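Wrist camera plus side camera for shelf placing: is the gain real or am I fooling myself?

Posted by stunetti_bench
September 30, 2019

I train a placing policy from demonstrations. The robot sets small things down on a black two-tier rack on a white table with a white cloth behind it. I have 1,819 demonstrations, each recorded from the wrist and from a fixed side view.

I trained one policy on the wrist view alone and one on both views, with the same network and the same number of steps. On the lower tray they come out even. On the upper tray the two-view policy is well ahead. 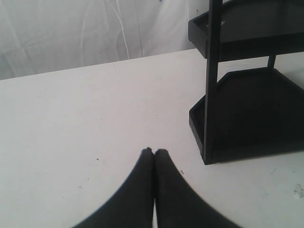

My worry is the split. I held out 635 demonstrations, but I picked them at random from the full set, and many were recorded back to back with the rack in the same spot. A labmate thinks the two-view policy has just memorized rack positions. How would you test that without recording everything again?

lema_rig

Your labmate could be right. A random split over back-to-back recordings leaks. Group the demonstrations by rack position and hold out whole groups, then retrain both policies. You don't need new data for that, only the log of when the rack was moved. If you never kept a log, cluster the first side view of each recording. A black rack against white cloth is easy to segment.

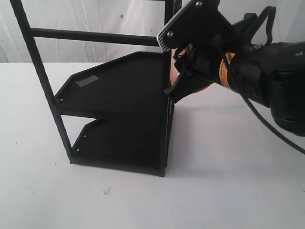 Also separate your failures by type. Missing the tray and bumping a post are different errors, and an average success rate hides which one the second view is fixing. On our setup at Flullbridge almost the whole gain was in fewer post contacts. The wrist view loses part of the rack when the gripper is low, and the policy guesses at the rest.

Report the grouped number and the random number side by side. Reviewers will ask for both.

wundico_user4

just get more data. we went from 500 to about 1,000 and the problem went away

stunetti_bench

More data from the same rack positions would not answer what I asked, but thanks. I did keep a log, so I reran it with grouped holdout as lema_rig suggested. Both policies dropped. The two-view one dropped more, but it is still ahead on the upper tray. 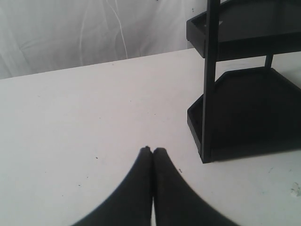

I have not sorted the failures by type yet. The trials are all saved, so it is only a matter of going through them. I also want to run the two-view policy with the side image frozen at the start of each trial. If the score holds, the network only needs that view to locate the rack, and I can drop the second stream after the first step.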